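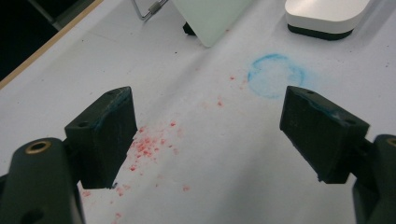 Figure 3. Red crumbs on a white tabletop, densest in one irregular patch.

4.2 What counts as a dirty table

Most household studies treat a dirty table as a yes-or-no matter. We doubt that this holds for dry crumbs. Figure 3 shows fragments of several sizes, with a thick patch and a trail beyond it. A rater who looks only at the patch and a rater who looks at the whole trail are judging two different messes, and the usual forms do not ask which one they had in mind.

Leemans scored 252 tabletops with the Wokano scale, which gives a single grade for the whole surface. Her agreement figures look good on paper. We are less impressed, as 100 of those tabletops had been wiped before scoring and were easy calls for anyone. The Vatik form does split the surface into zones, but it leaves the rater to draw them, and we could find no rule for a trail that crosses from one zone into the next.

Color is a further worry. Red on white is about as kind to the eye as crumbs get. Bread on a pale wood top is a harder case, and neither scale was tested on it. Until that is done, we would not read a low grade as proof of a clean table, and we report patch and trail separately in Section 5.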